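Frame rate drops in the city district after the May patch

Posted in Tillow > Technical Help

Fogh
Tillow holds 65 fps everywhere outside the city. Once I cross into the downtown blocks it falls to 8 for a second or two, then recovers. Draw distance is 200, textures on High, shadows on Medium. Drivers are current and the drive has plenty of free space. Lowering the resolution makes no difference to the stutter. Is there a setting that controls this, or is it the game?
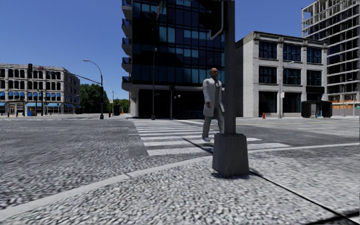
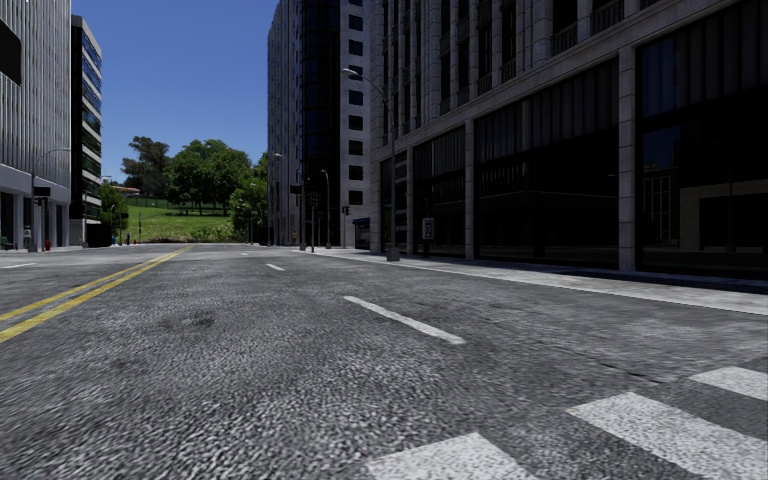
I have already verified the files and deleted the shader cache. Behaviour is the same on a new save.

Irnthorpe
If resolution has no effect, the graphics card is not the limit. The stall is most likely asset streaming. Open the config file in the user folder, set the streaming pool to Manual and raise it one step at a time. Then bring draw distance down to 190. The game loads the next ring of city blocks above that value, even when they are behind other buildings. Set the file to read-only when finished or the launcher will overwrite it. Changing colour depth or anti-aliasing will not help.

Zoler
Same problem here. Reinstalling fixed it for a day and then it came back. Try turning shadows off.

Fogh
Manual pool plus 190 removed most of it. Lowest reading downtown is now in the fifties. Shadows off made no measurable difference, so I have left them on Medium.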